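4. Montar el centro de frutas sobre la mesa redonda

¡Llega la parte más agradecida de toda la guía! Con la mesa Bekano nivelada y el mantel Clandetti bien estirado (véase el apartado 3), ya puede preparar el centro. Reserve un rato tranquilo, porque apetece probar combinaciones.

Antes de empezar

Necesitará la fuente ovalada Furnival, un paño seco de algodón y fruta variada. La fuente mide 42 cm de largo y admite 2 kg de fruta sin perder estabilidad.

PRECAUCIÓN: no arrastre la fuente sobre el mantel. Levántela siempre con las dos manos, también cuando esté vacía.

4.1 Colocar la fuente

1. Lave la fruta y séquela pieza por pieza.
2. Coloque la fuente vacía en el centro de la mesa.
3. Aléjese un paso y compruebe que queda la misma distancia a ambos lados. Corrija ahora, que luego pesa.

4.2 Formar el montón

4. Ponga primero las piezas grandes y claras, tipo pera, en la parte delantera. Son la base de todo lo demás.
5. Rellene los huecos con ciruelas y otras frutas oscuras. Los granates y los morados lucen muchísimo sobre el blanco de la fuente.
6. Añada una pieza roja pequeña hacia el medio y alguna amarilla o anaranjada cerca. ¡Aquí es donde el conjunto se anima de verdad!
7. Remate con una ciruela brillante apoyada sobre otra fruta. Si rueda, gírela hasta que asiente.

Un mantel estampado, con sus árboles, sus nubes y sus puntitos, aguanta muy bien esta mezcla de colores, así que no tema pasarse.

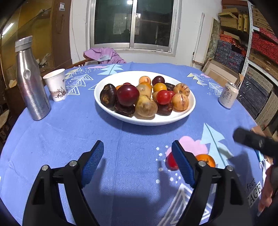 Tampoco hace falta que toda la fruta quepa dentro. Una o dos piezas pequeñas sueltas sobre la tela dan un aire mucho más natural —y son las primeras que alguien se come—.

4.3 Bebidas y vasos

8. Deje las botellas altas a un lado de la fuente y las latas al otro, para repartir las alturas.
9. Sitúe los vasos de papel cerca de la botella, separados del borde de la mesa.

NOTA: los vasos Drornik de 200 ml son ligeros y vuelcan con facilidad si están vacíos. Sáquelos cuando vaya a servir.

4.4 Mantenimiento

Revise el montón a diario y retire las piezas blandas antes de que manchen las vecinas. Para pedir una fuente de repuesto, indique la referencia 394.

Continúe en el apartado 5, Recoger y guardar el mantel.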